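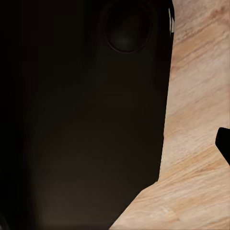
Hailu Hall Robot Club, Members' Blogs

I went to the open day at Flollari on Friday, June 1, 2018, mostly for the sandwiches. My wife had a dentist appointment, the car was free, and the flyer promised "live and simulated manipulation," a phrase I read out loud at breakfast until I was asked to stop.

Parking was 15 dollars. I mention this for the club's records and also out of spite.

They split us into groups and mine got Tsegereda Tsegaye, who runs the simulation side and talks faster than I can write. Her whole demo was on a screen. A few people drifted off toward the room with the real arm in it, which was their loss, although I could hear them clapping through the wall.

What she wanted us to look at was the view from close up by the gripper. If you've only ever watched these things from across a room, it's a shock. Most of what you get is a great slab of dark brown hardware with a round recess near the top, and off to the right some pale wood with a very nice grain. A bit of black pokes in from the far side. I took it for the other finger. I have had vacation photos come out a lot like it.

Somebody asked how the robot is supposed to do anything with a view like that. She said it gets other views too, and that a program trained on enough of them learns to ignore its own hand. The one she was showing, called Fallus (I didn't ask), had been through 145 practice runs that morning before we had parked. It then did a run for us and missed. She ran it again and it missed again, a little to the left. She seemed delighted and wrote something down.

I tried the joystick version, Flakis, after a man of 63 who told me his age twice and did much better than I did. My score was 50. I never found out what it was out of, and I'd like to keep it that way.

The sandwiches were egg. Next open day is later in June if anyone wants to share a ride and split the parking.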